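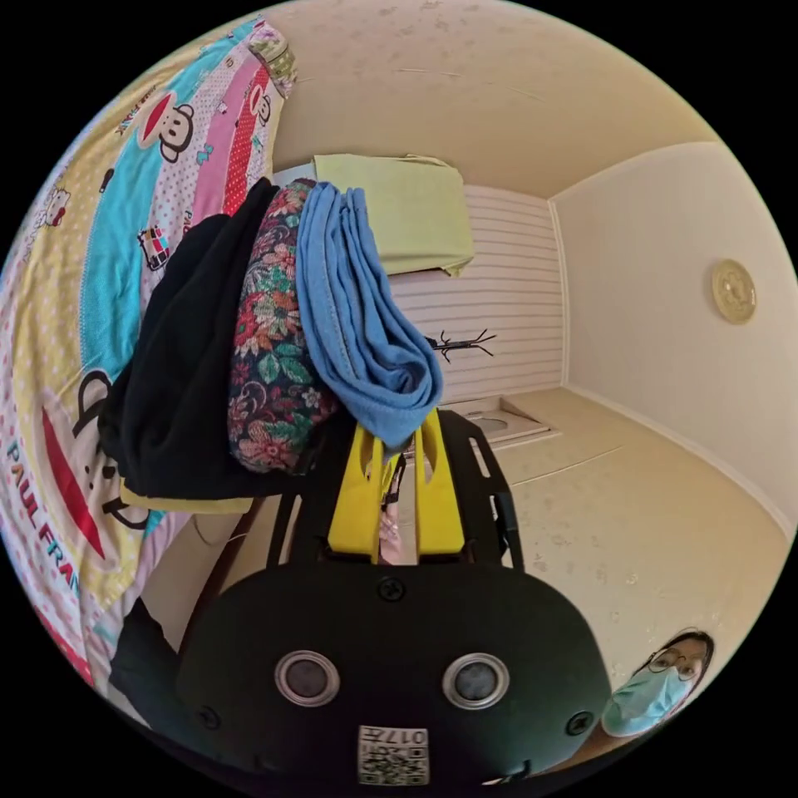

Usha Hegde writes that her Anari tracker stopped logging at kilometre 38 of the Wovham Traverse and asks whether the interval had been set too short. It had. Runners should complete the following steps before the equipment check.

## 4.2 Setting the tracking interval

1. Charge the unit until the indicator shows solid green.
2. Hold the side button until the unit vibrates twice.
3. Open **Event**, then **Interval**.
4. Select the value for your distance:
 - 50 km course: 5 minutes
 - Longer courses: 10 minutes
5. Press **Save**. The unit returns to the main display.
6. Enter your bib number and confirm it with the check-in desk.

**Note:** Units with firmware older than version 13 do not keep the interval after a restart. Repeat steps 3 to 5 if the unit has been switched off.

**Caution:** Do not select **Continuous**. In this mode the battery will not last to the Gutatia aid station.

## 4.3 Fitting the unit

1. Place the unit in the top pocket of the pack, label facing outward.
2. Fasten the tether to the shoulder strap.
3. Keep phones and foil blankets out of the same pocket.

Supported runners may exchange units at Gutatia only. The crew must report the new unit number to race control before the runner leaves the station. Code 58 on the display means that the exchange has not been recorded.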